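Returns center in Ledine hands its sorting tables to grippers, and its sorters to new jobs

Before a gripper at the Westix returns center picks up anything a customer has sent back, it has already picked it up many times over on a computer, with a puzzle cube, a bottle and some dishes standing in for the parcels.

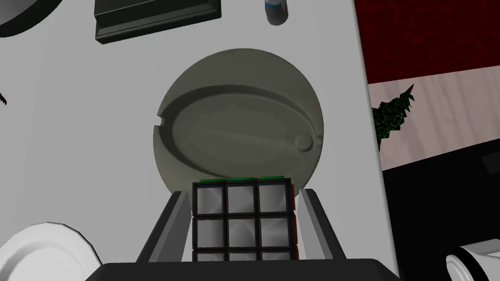
One sorter wanted to know, when the plan was first laid out in the break room, who would be blamed when a gripper dropped somebody's teapot. It was a fair question, and it got a good long answer, and by the end of the meeting it had been written into the rules: a breakage at a robot station goes down against the station and stays off the record of the person looking after it.

That was in May, and the center, which sits out past the old rail yard in Ledine and takes back household goods for a good many online shops, has been changing bit by bit ever since. Three of the sorting tables now have a robot arm running on software called Horora. The building handles about 2,000 returned items on a busy day, everything from soup bowls to board games, and until this spring every last one of them was lifted out of its box, turned over, looked at and set on the right shelf by hand. Anyone who has done that work through a January rush will tell you about their wrists.

The practice runs are put together upstairs, in what used to be the stationery room. Two former sorters work there now, laying out tabletops on a screen and watching how the gripper closes on one thing after another — a cube, say, with dishes and a box close by. A new item gets 800 tries on the computer before it goes anywhere near the floor. Both of them said they had been nervous about the switch, having never done much with computers beyond email and the odd photo album, and both said it was their years at the tables that helped most, for they already knew which things like to slip.

Downstairs the days have a different feel. Ten people have moved from sorting to what the center calls table care, which means clearing jams, checking the goods the arm sets aside, and deciding what can be sold again. It is easier on the back and the pay is a little better, though several of them miss the talk. With a person at every table you could chat your way through a shift, and now the nearest friend may be a good walk down the aisle. Managers have moved the afternoon break so that everyone takes it together, at 3, and there is usually cake.

The Kanagaratnam warehouse next door, which shares the parking lot and the lunch truck, plans to try the same system on its glassware line this fall. A few of its packers have already been over to watch.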